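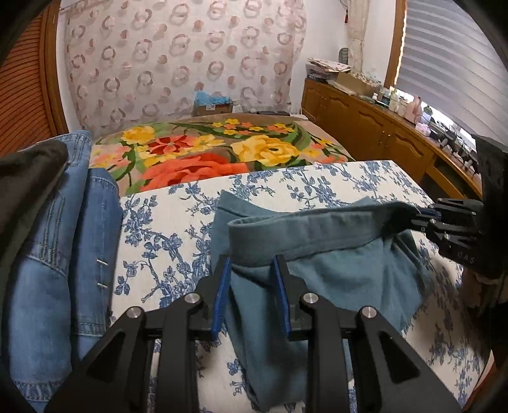 Tuesday, June 13, 2023
By the Kerside documentation desk

4.2 Loading your first quarterly survey file

Kerside compares factory output, orders and payroll from one quarter to the next. It will do this cheerfully with the wrong numbers, so go slowly.

1. Open Tulitz, the import panel, and choose New Quarter.
2. Pick your reporting currency. Yen is on the list, near the bottom, where all the short words live.
3. Select your survey file. The sample file has 1,766 rows and 38 industry codes. Yours will be messier.
4. Set the base period. The default is January, which suits monthly series and annoys everyone else.
5. Tick Seasonally Adjusted only if the file already is. Ticking it does not adjust anything.
6. Press Load, then wait up to 30 seconds. Pressing it again gives you 2 copies of the quarter and a very impressive boom.

Note: Blank cells are read as missing. Zeros are read as zeros, and a plant with zero output will drag its whole industry down with it.

Caution: Revised figures overwrite the old ones. Export the previous quarter to the Jurkus archive before you load a revision. There is no undo button, though there is a grey one that looks like it.

When the status line reads Balanced, go to 4.3 to label your charts.

Contact Kerside Support | © 2023 Kerside | Back to top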